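Towel Club wants you: student project places now open
2 min read | 39 shares | 7 comments

Hello from the upstairs workshop at Gorwood! I run the Fernine project, our after-hours robot club, and we've got 15 places going for the new term (no fee, bring your own mug). We teach a gripper to deal with laundry. It's a lot more fun than it sounds, I promise.
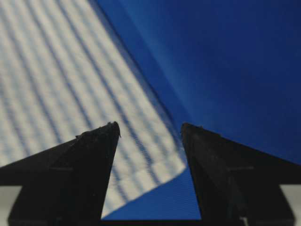

You don't need to have coded before. Half of last year's lot came from textiles and catering, and they were brilliant at it. What I'm after is people who'll turn up, have a go, write down what they did and then have another go.

We're entering the Baumgart Cup next April, cloth handling class, so there's a proper deadline.

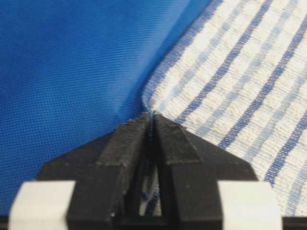 Corners and edges are what we spend most of our evenings on. Teams pick their own way of finding one, and we argue about it over biscuits. Getting the fingertips to close on the edge of a stripy towel and not bring the blue cloth along for the ride is a whole evening's work, so patience helps!
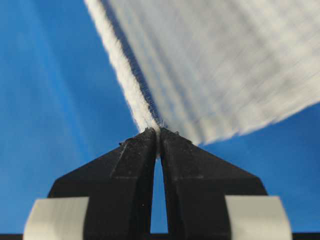 Fingertips closed on a corner of the cloth.

You'd also get a turn at designing fingers, driving the arm by hand and sorting our recordings (344 runs so far, some with very silly names). Sessions last two hours and you can miss the odd one, just tell me.
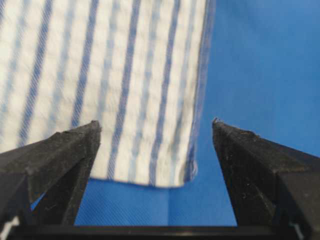

To apply, send me a few lines about something you've mended, made or broken. No CV please. Drop it in the Fernine tray at Jestlow House reception or use the club page.

Comments (3 of 7 shown)

knitwit: Do first years count??

Author: Yes, any year, come along!

solderandtea: Did this last year, loved it. Applying again.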